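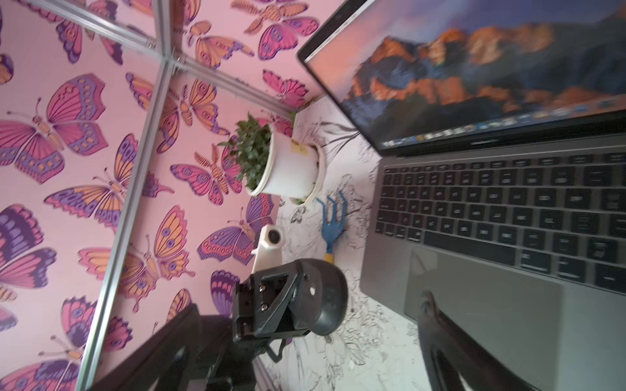 21 Dec 2022

Today I stayed home and worked at my small table the whole day. I wanted to finish the translation for Gendora, more than 1099 words about garden chairs, and I finished it only when it was already dark.

I am still happy with the butterfly wallpaper. When I put it up in September I was afraid that the pink would be too strong for me. Now I think the winter in Flesitz needs such a color. The orange butterflies I like best, the purple ones a little less.

The plant got water in the morning, two small cups. Its leaves are very dense now and I should give it a bigger pot, but I like the round white one and I do not want to change it. The saucer I washed also. I tried to clean the table with a soft cloth - I am always careful there, as if the black flowers could come off, although they are printed and never did.

On the laptop I still have the picture of the mountains. I thought to put something for Christmas, then I looked at the orange light on the tops and left it.

In the evening I made soup and ate it in the kitchen, so that nothing would fall on the keys. Tomorrow I must go to the post office before eight and send the parcel to Nostside. I have not yet found the tape.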